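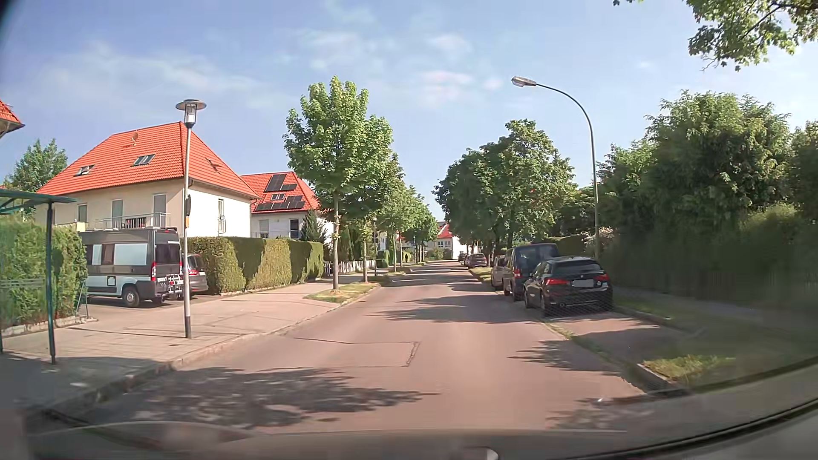
Lundo Inking Board, second version
Sold and shipped by Clerkcombe Comics Supply

In stock. Ships in a flat box, legs folded. Natural or gray finish (gray running low, more in January).

What it is: a tabletop slant board for people who draw comic strips, gag panels, editorial cartoons, full comic pages. Sits on any desk or kitchen table. Tilts. Holds paper still. Has a real metal edge down the left side so your T-square has something to ride on that isn't chewed-up wood. Folds flat when you need the table back for dinner.

What's new in this version

If you had the first one, short list of what changed.

-- Stop bar at the bottom is now removable. Lots of people asked. Two thumbscrews and it's off.
-- Rear leg has five positions instead of three. The steepest is a lot steeper than before, good for penciling standing up. Not great for wet ink.
-- Metal edge is now set flush with the surface. On the old one you could feel a lip, and if you're like Ognjen Berisha you caught your sleeve on it every single page.
-- Ink trough moved to the right side and it comes out for washing. Left-handed version has the trough on the left and the metal edge on the right, same price, pick it in the menu.
-- Rubber feet are screwed in now. Glue was a mistake. We know.

Same as before: the birch surface, the cork strip along the top for pinning reference, the size, the weight (9 pounds).

Who's it for

Anybody working on paper. Daily strip people, weekly panel people, zine people, folks doing their first eight-pager to hand out at a show. Also sketch artists and calligraphers, we sell a fair number to calligraphers.

If you draw mostly on a tablet, you can lay one on the board and it'll stay put against the stop bar. But it's more board than you need for that and we'd rather sell you the little folding easel, which is cheaper and lives on the tablets page.

Editorial cartoonists like it for the speed. Set up, draw, scan, put away. Gaétan Lavoie turned in his newspaper cartoons off one for most of last year and sent us a list of complaints, nearly all of which are in the list of changes up top. The one we didn't do was a built-in cup holder. Sorry Gaétan. Coffee and originals, no.

Surface and paper

Takes a standard comic page sheet upright with room on both sides for your hand. Takes a double-page spread sideways if you take the stop bar off and let it hang over a hair at each end. A three-tier Sunday strip fits fine sideways. For daily strips you've got room for two stacked, handy if you pencil in batches.

The surface is sealed but not glossy. Tape comes off clean if you pull it slow and low. Drafting tape or washi is best. Please don't use packing tape on it, it'll lift the sealer and we can't fix that under the guarantee.

A sheet of bristol under your page gives a little cushion if you press hard with a nib. Some people tape a piece down permanently and swap it when it gets dented. Kaan Akyol uses the back of an old calendar. Works.

If you letter by hand

The metal edge is the reason to buy this thing, in our opinion. Lettering guides slide along a T-square, T-square slides along the edge, your lines stay parallel all the way down the page. On a cheap board the edge gets nicks and by the third balloon you're drifting uphill.

Check your T-square before blaming the board!! Flip test: draw a line, flip the square over, draw it again from the same point. If the two lines split apart, the square's out. We get a few boards sent back every year that were fine and it was the square the whole time.

Any lettering guide will work. The Lundo one has a thicker base so ink doesn't creep under. Not in the box, sold seperately.

If you ink with a brush

Use one of the lower positions. Second notch up is where most of us leave it. Flat is fine too but your neck will let you know by evening.

Ink trough is deep enough for a squat bottle and one rinse cup. Has a divider. Tall bottles will tip when you fold the board so take them out first -- yes this happened, yes to a finished page, yes it was a cover.

Brushes: we stock the Thaweesak rounds in three sizes. The middle one is what we'd get for figures and folds. Small one is for hair and eyelashes and people who hate themselves. Nibs: the Boviveck crowquill is stiff, holds a good load, doesn't splatter much on smooth bristol. On rough paper it catches. Rinse the nib before first use to get the factory oil off or the ink beads up.

What's in the box

-- The board
-- Stop bar with two thumbscrews (already on)
-- Ink trough with divider
-- Spare rubber feet and screws
-- A small hex key for the leg hinge
-- One sheet of instructions, which is mostly this page

Not in the box: T-square, paper, ink, ideas.

Setting it up

Lay it face down on a towel. Pull the leg out until the hinge clicks on both sides. BOTH sides. If only one clicked the board will feel okay until you lean on it. Flip it over, set the leg in a notch, push down on the top corners. Shouldn't wobble. If it does, snug the hinge with the hex key, quarter turn at a time.

Stop bar: if you take it off put the thumbscrews back in their holes so you don't lose them. We sell spares but shipping costs more than the screws.

Changing angle: lift from the top, not from the cork strip. Cork strip is glued to the board and it doesn't like being a handle.

Cleaning

Damp cloth, little dish soap. Waterproof ink will stain the natural finish over time, nothing you can do about it, most people end up liking it. Gray hides it better. No alcohol, no acetone, no window spray. Eraser crumbs collect in the slot behind the stop bar so knock them out once in a while or they'll turn up on your scanner.

Trough goes in the sink. Not the dishwasher, it warps.

Traveling with it

Folded it's about as thick as a hardcover. Fits in most big portfolios. We make a canvas sleeve with a shoulder strap and a pocket for pages, it's on the bags page. Retno Lau takes hers to conventions and draws commissions on it behind the table, has for several seasons, and the only thing that broke was the zipper on the sleeve (old zipper, the new one's metal).

For flying, check it in a suitcase with clothes both sides. Too wide for most overhead bins once it's in the sleeve.

Guarantee and returns

90 days to send it back for any reason, ink stains included as long as it's not soaked. You pay return shipping unless it showed up damaged. Hinge and leg are covered for as long as you own it. Surface isn't, surfaces get used up, that's the job.

Damaged in shipping: take a photo of the box before you throw it out and email us that week. The carrier wants to see the box. Everybody throws out the box.

School and studio orders

We do a break on five or more. Art departments, comics programs, library drawing clubs, after-school stuff. Send a purchase order or just write and say what you need. Heikki Riihimäki handles those and usually gets back to you same day, before 3 p.m. if you're lucky. The library program boards can have a name plate screwed on the back at no charge. Spelling is on you, please double check it.

We've shipped more than 1,396 of these between the two versions, so if you want to know how it holds up in a classroom, ask Heikki for a teacher to talk to.

Questions we get

Will the new stop bar fit my old board?
No. Hole spacing is different. We have a small pile of old-style bars left, write us.

Can I put a lightbox on it?
A thin LED pad, yes, it rests on the stop bar. Run the cord off the top, there's a notch for it at the right end of the cork. A big old box with tubes in it, no, too heavy for the steep settings.

Does the metal edge rust?
Hasn't on ours. It's stainless. If you see brown spots its probably ink.

Is there a bigger size?
Being worked on. No date. The sample we have flexes in the middle and we're not selling that.

Can I get it without the cork?
Not at the moment. You can cover it with tape if it bugs you.

Do you buy back the first version?
No, but there's a swap board on our site and they go fast. Somebody always wants a first one for a kid.

Item no. 368 natural, add G for gray, add L for left-handed. So a gray lefty is 368-GL. Put it in the notes if the menu acts up, its been doing that on phones.

Goes with: Lundo lettering guide, Thaweesak rounds, Boviveck crowquill nibs and holder, canvas sleeve, smooth bristol pads.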